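The Long Count in Grirnero

2018-11-01

The municipal council chamber in Grirnero was built to seat far more people than it usually receives. On the night the electoral board read out the final tally, the public benches were full an hour before the session opened, and the doors to the courtyard had been left open so that those outside could hear. The reading took most of the evening. When it ended, the margin between the two leading lists stood at 256 votes, and the party that had governed the province without interruption for a generation had lost.

The governing list did not concede. Its representatives rose in turn to object to the returns from the hill districts, where turnout had been well above that of previous elections, and to ask that the boxes from those districts be opened again. The opposition walked out before the last objection had been entered into the record. By midnight both sides had announced rallies for the following afternoon, and both had chosen the same square.

Elections in the province are conducted under a code that was last revised when telephone lines had not yet reached the upper valleys. Ballots are marked by hand and counted where they are cast. A tally sheet is signed by the presiding officer and by one witness from each registered list, and a copy is nailed to the door of the polling place. The sheets then travel by road to Grirnero. In dry weather the journey from the farthest station takes 15 hours. In the rainy months it can take several days, and it is in that interval that disputes have traditionally begun.

The dispute this year concerns sheets from Mallell, a market town near the head of the valley. The copies that arrived in the capital carried all the required signatures. The copies on the doors, according to photographs collected by the opposition, carried the same signatures and slightly different totals. The electoral board has acknowledged that two versions exist. It has not said which it considers authentic, and the code does not provide a rule for the case in which both are properly signed.

In Mallell itself the matter is discussed with less heat than in the capital. Shopkeepers near the bus station describe election day as long and orderly. The polls opened late at one school, where the key to the storeroom could not be found, and voting was extended by an hour to make up the time. The extension was announced by loudspeaker. Residents of the outlying farms, who had already started for home, say they did not hear it.

The town has changed a good deal since the last vote. The cannery closed, and the land beside the river was leased to small manufacturers and repair shops attracted by low rents. Many of those who work there moved from the coast and registered in the district for the first time this year. Both lists courted them, and both now claim to have won them.
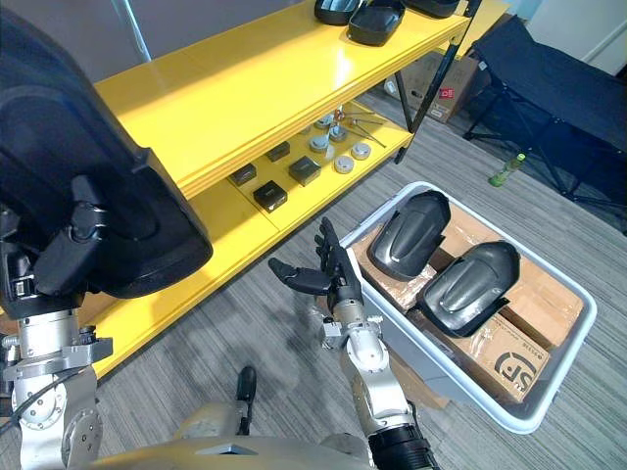
A black robotic hand, open with its palm up, on a silver-gray arm.

The new arrivals have given the governing party its principal argument. Under the code, a voter must have lived in a district for one full year before registration, and proof is normally a letter from a landlord or an employer. Party lawyers contend that more than 1000 such letters were issued in the final weeks of the registration period, many in identical wording. The opposition replies that the wording is identical because the registry handed out a printed form, and that the same form was used in districts where the governing list prevailed.

There is merit in both positions, and the provincial court has been asked to weigh them. It has 2 judges at present. A third seat has been vacant since the spring, when the assembly failed to agree on a nominee, and the court's own rules do not allow it to annul a result by a divided vote. Should the judges disagree, the tally as read in the council chamber would stand. For that reason the governing party has pressed for a swift appointment, and for that reason the opposition has refused to attend the sittings at which one could be made.

Outside the court, the rallies have continued. The first was the largest. Supporters of the opposition gathered on the north side of the square beneath the old customs house, and supporters of the governing list on the south side by the cathedral steps. Police formed a line between them and held it until dark. There were speeches from both platforms at once, and little of either could be made out from the center. A number of arrests were made in the side streets, chiefly for damage to parked vehicles, and those detained were released the next morning.

Later gatherings have been smaller and have drawn fewer people from outside the capital. The harvest has begun in the lower valley, and bus services from Samisero, where the opposition is strongest, were cut back at the end of October. Organizers on both sides say that attendance should not be read as a measure of support.

The national government has so far kept its distance. A brief statement from the interior ministry called on all parties to respect the decision of the competent authorities, without naming them. Diplomats in the region recall that a similar phrase was used at the time of the Pettigrew inquiry, which examined irregularities in an earlier provincial vote and whose recommendations were accepted in full and never enacted. Among them was a proposal that tally sheets be transmitted by fax on the night of the count, with the originals to follow.

That proposal is again under discussion. The electoral board has let it be known that it would welcome a faster method, provided that the copies on the doors remain the legal reference. The governing party's delegates favor the central record. The opposition has asked for both to be published side by side, district by district, before any new system is tried.

The outgoing assembly remains in office until the result is certified, and under the code certification must take place before the end of December. Its members have continued to meet, with half of the seats empty, to approve road contracts and the salaries of teachers. At the most recent session the agenda contained a single item relating to the election, a request for funds to repair the storeroom door at the school in Mallell. It was carried without debate.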